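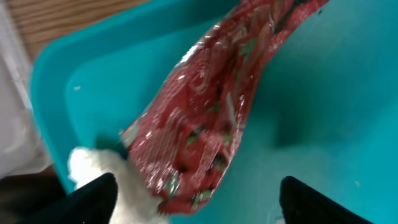 Section 6. Picking up soft packages

By now your team has the arm bolted down, the wrist camera plugged in, and the practice blocks going in and out of the tray without much fuss. Well done! Soft packages are the next step, and they are a good deal more fun and a good deal more stubborn than blocks. A snack bag has no flat sides to grab, it slides, it crinkles, and its shiny film throws back the light in white streaks, like the ones on the red bag in the turquoise tray, which can make the edges hard to pick out on the screen. So we look for the narrow, bunched end of the bag and bring the fingers to that, with the rest of the bag lying slantwise across the tray. Please read the whole section through once as a team before anybody touches the controls.

You will need

The Moulin arm, set up as in Section 4
One tray and one sealed snack bag
The Ketetti control program, open on the club laptop
A pair of soft finger pads, if your team is using them

Steps

1. Turn on the arm and let it go to its home position. Wait for the steady green light on the base.

2. Lay the bag in the tray at a slant, with one end gathered into folds. It doesn't have to be neat.

3. In Ketetti, choose Soft Item and set the grip strength to 30. You can creep up from there later on, a little at a time.

4. Open the fingers wide. Beginners nearly always start too narrow and end up pushing the bag around the tray like a hockey puck.

5. Lower the wrist slowly until the fingertips are on either side of the gathered end. Watch the camera view, and have a teammate watch from the side and call out the height.

6. Close the fingers, count to 4, and lift gently.

7. Hold the bag over the tray for a moment, then lower it and open the fingers again. Write the result in your Plovach logbook, good or bad.

Note: If your lights are very bright, try turning the tray a little before you change any settings. At the Dendside club we lost most of an afternoon to grip numbers when the trouble was a desk lamp.

Note: Crumbs and bits of fluff find their way into every tray sooner or later. Wipe it out between rounds, and check that the pads are still stuck down well.

Caution: Keep hands, sleeves and long hair away from the tray while the arm is on. If you need to move the bag, press Pause first and wait for the light to turn yellow.

Caution: Do not use a bag that has split. Oil and salt are hard on the finger joints, and cleaning them is a long job (see Section 7).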